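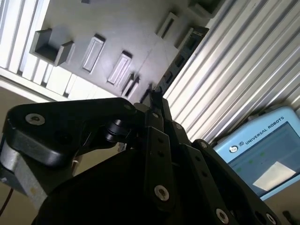
Wrist camera view of the fixture plate, with the UR teach pendant at right.

Gotura insertion group, notes from Apr 27, 2026
There: Tuulikki Kauppinen, Valtteri Harju, Tiina Halonen, and me (Oona Tuominen, typing). Kaisu sent regrets.

1. Slot search results
Valtteri went first and was pretty happy! He ran 162 tries with the new spiral search and got the peg seated in nearly 35 more of them than the January version did. Tuulikki asked if that was the search or just the softer force limit, and we went back and forth on it for a while — both changed at the same time, so we can't say yet. Valtteri will rerun the old search with the new limit before anything goes in the draft.

2. Wrist camera
I showed how much of the view the gripper takes up when the wrist is tilted steeply. Tiina wants to mask out the linkage bars before training. I'd like to leave them in and compare (I think the model can use the fingertip as a reference). We're doing both, 2 runs each, same 622 clips.

3. Plate
Tiina asked whether the slot rims throw off the edge detector. No answer yet, she'll check the logs.

To do
Valtteri: rerun with old search.
Tiina: masks, edge detector logs.
Me: train the unmasked version, send Kaisu these notes.
Tuulikki: book more cell time through Nareo.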